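Month two with the Oltoseck two-arm kit from Zodow. A few people asked for a write-up, so I'll post it in pieces.

Price first. The gripper set is $495 as an add-on. The full bench package with both arms was quoted to me at $3000 a month on lease, setup included. Setup took a morning.

My test is small bottles on a bare table. No fixtures, no trays cut to shape. Bottles lying on their sides are what I care about, as most demos stand them up nicely first. 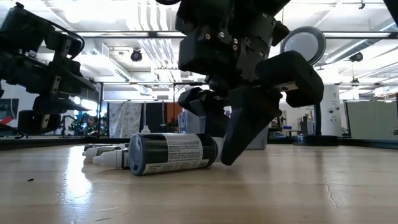

Gripper over the bottles, big one in front and two droppers behind it.

Long fingers are good for getting in beside a bottle without hitting its neighbor. Downside: glare. A shiny wood top under ceiling lights is hard on the cameras, and Zodow's guide gives it one line on page 60. Get a matte mat.

We logged 1422 picks through June. Small droppers gave us more trouble than the large bottle. They roll. Slowing the approach helped - I run it well under the default speed now.

Wrist camera next. It's fine when the arm is still. Moving, you get smear, and small items are the first to go.

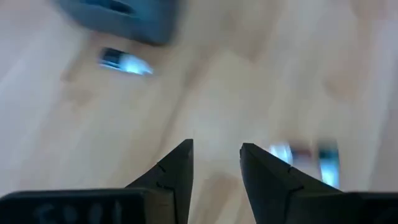 Wrist view, both fingers open. Small items blurred.

Lovely Dimaculangan at Camirbridge has the same kit and told me to add a short pause before each grab. Tried it. Costs cycle time, but I'm keeping it.

Support has been decent. Two tickets, both answered the same afternoon. The Marinho software update broke my saved poses once, so back those up before you install it.

Would I lease again? Yes for mixed small items at low volume. For one bottle type all day, I'd buy something simpler.

Grip force settings in the next thread.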